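The Case Against the Perfect Fold

Filed under: Home, Complaints

February 23, 2024

Every winter the same advice comes back around. Take everything out of the closet. Pile it on the bed. Handle each piece, decide, fold what stays into a tight little package, and stand the packages in a drawer like files. I have read this in magazines, on the backs of storage boxes, and most recently in a booklet from Wunderlich that came free with a set of drawer dividers I did not need. The booklet is 20 pages long. Two of those pages are about socks.

I don't object to folding. I fold. What I doubt is the promise attached to it, that a better fold will give you a calmer house, or more room, or fewer clothes on the chair. Sweaters are the worst case. A thick knit has a certain amount of wool or acrylic in it and a certain amount of air, and you can push the air out for a minute, but it comes back. The Wunderlich method asks for seven separate moves on a sweater. I tried it for most of a month. The drawer closed the first night and by the end of the week it had to be leaned on.

My own system is older and has no name. Two sweaters get folded in half, sleeves in, and one goes on top of the other. That's a stack. You make a few of them on the bed and then you carry them to wherever they live.
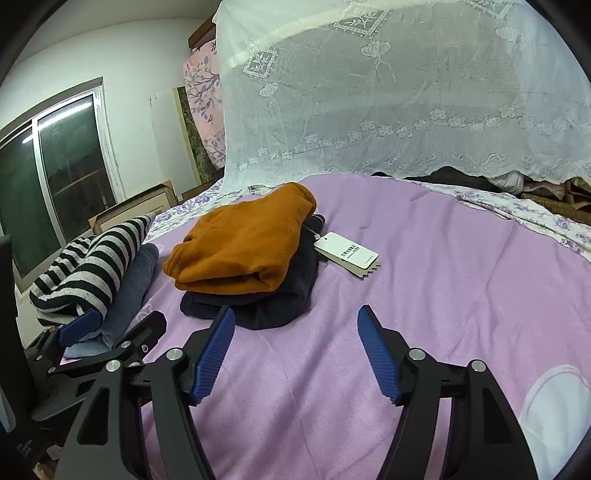
What the folding people really dislike about a stack is that you can't see the bottom item. This is true, and I have never found it to be much of a problem. If you keep the stack to two, you lift one corner and there's your navy. If you keep it to five or six, then yes, you will wear the top one until spring. The answer is a shorter stack, and a shorter stack costs nothing. A drawer insert from Jovham does the same job for 50 dollars and takes up an inch on each side of a drawer that was already too small.

Then there's the matter of the bed. All the guides use the bed as a work table and then treat it as a kind of threat: you'll have to finish, they say, or you'll have nowhere to sleep. Anyone who has lived in a small room knows how that goes. The pile gets moved to a chair, or to the foot of the bed, where it spends the night by your feet. I'd rather do two stacks and stop. The bed is the only flat surface of any size in most bedrooms I've rented, and it already has blankets on it that need folding too - a job the booklets skip, probably because a quilt doesn't photograph well standing on its end.

I will give the sorting crowd one point, on tags. Something with the tag still hanging off it should be dealt with before it goes in a drawer. Either you're going to wear it or it's going back, and the drawer is where return windows go to expire. I have a pair of Drunis corduroys from last July that prove it. But that's an argument for owning a pair of scissors, and it has very little to do with how the thing is folded.
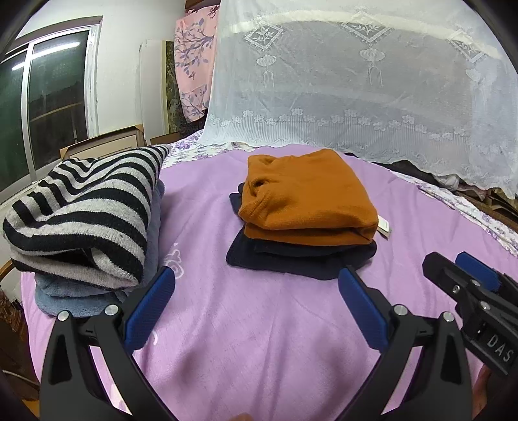

The other claim I can't get past is the one about color. Light to dark, left to right, so that the drawer "reads." I did this once, in the apartment on Ginilside, with everything I owned that had sleeves. It looked very nice. It also put a summer shirt next to the heaviest cardigan in the house, on the grounds that both were cream. Stripes had no place at all and ended up in the back. Sorting by weight makes far more sense to me: heavy knits together, fleece together, thin stuff somewhere else. You reach in when you're cold and you get something warm.

Someone will write in to say that the careful fold saves wrinkles. On a dress shirt, maybe. On a sweater I have looked for the difference and can't find it, and I suspect most people wear the thing for ten minutes and the question settles itself. Someone else will say it's about respect for your clothes. I have seen that line in print perhaps 1,000 times and still don't know what my fleece is supposed to get out of it.

So the dividers are going back to the store, if I can find the receipt. The booklet I'm keeping. It's the right thickness for the short leg of the dresser.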